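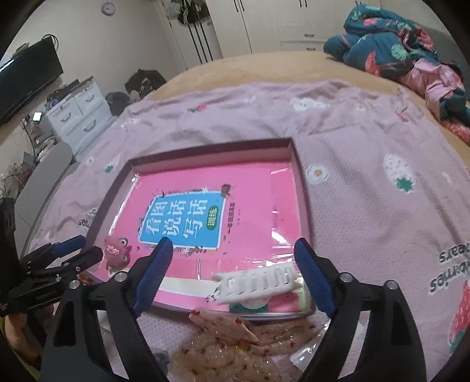
Raili Heiskanen remarked in the first project review that the students should collect data where they live, and that a clean laboratory table teaches a gripper very little. We followed this advice in the second half of the course.

Figure 3. Packing task, home setting. The workbook is in the open box lid, between the two fingers.

4.2 Collection at home

The class was divided into teams, and each team received one pair of hand-held grippers for the month of April. The task, which we call Pukura, asks the operator to move flat and soft objects into or out of a shallow container. Objects were chosen by the students themselves. Thin items in clear plastic wrapping were included on purpose — in the earlier laboratory set they were almost absent.

In total the teams recorded 600 demonstrations, of which 435 were kept after review. Most of the rejected ones had a tracking loss in the first seconds. Another 47 were removed by Zhenhua Wei because the fingers closed before they reached the object. We did not ask the students to tidy the room before recording, and bedding, bags and furniture remain in the background of many demonstrations. The effect of this choice on the trained policy is reported in Section 5.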